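Open day at Studlow, simulator room: safety checklist with comments
Filled in by Ezequiel Zabala, Friday, before doors open

1. Walkway for visitors
Marked with tape, 2 meters from the operator place. OK.
Comment: the tape near the entrance does not stick well. Please press it again at lunch.

2. Cables
The power cable of the big screen is under the rubber cover. OK.
Comment: the network cable is still without cover. Not OK, I asked Castetley to bring one.

3. Operator place
Chair is stable, headset is clean, stop button is tested 4 times. OK.

4. Number of visitors
Maximum 900 for the whole day, in small groups. OK.
Comment: I do not know who is counting at the door. Please decide this before we open.

5. Simulated robot, Trnka demo
Start the home room. Move both arms slowly, first above the table and then above the floor. The gripper must stop when the operator lets go of the handle. OK.
Comment: the view in this room is very tilted. Some persons can feel dizzy, so say it to the group before you switch on the screen. Children should sit.

Two views from the demo room, with table, wooden floor and both arms:

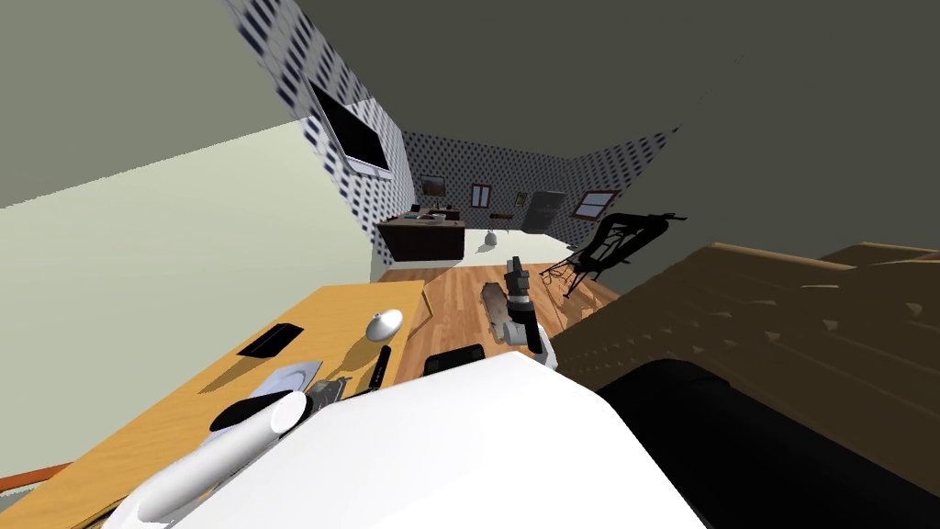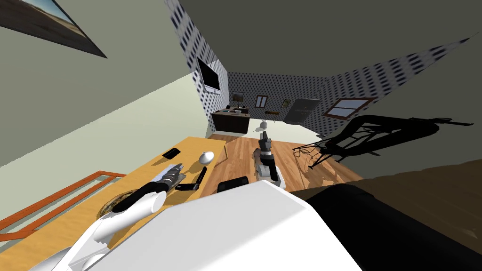

6. Drudeo software
Version is the same on both computers. OK.
Comment: the log shows 2,999 lines and one warning about sound. We do not use sound, so I left it.

7. Emergency exit
Door opens from inside, the sign has light. OK.
Comment: one table with brochures stood too near. I moved it to the other wall, please do not put it back.

8. First aid box
Complete, but the cold pack is from last August. Replace.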